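Pattern and Repeat, handout 5
Špela Vidmar
Last updated: June

Welcome back! This is my favorite session, because once you learn to spot a repeat you'll see them everywhere (bus seats, gift wrap, your aunt's curtains).

A repeat is the smallest block that rebuilds the whole design when you slide it along. In a half drop, each column moves down by half a block, and wow, does that hide the seams!

Bring one printed fabric for next time, more than 7 inches wide. Stripes mixed with motifs are great fun to trace, like strawberries on a checkered oilcloth. 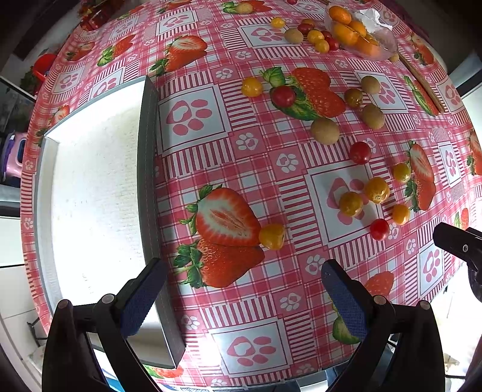 Homework: draw one block, then its half drop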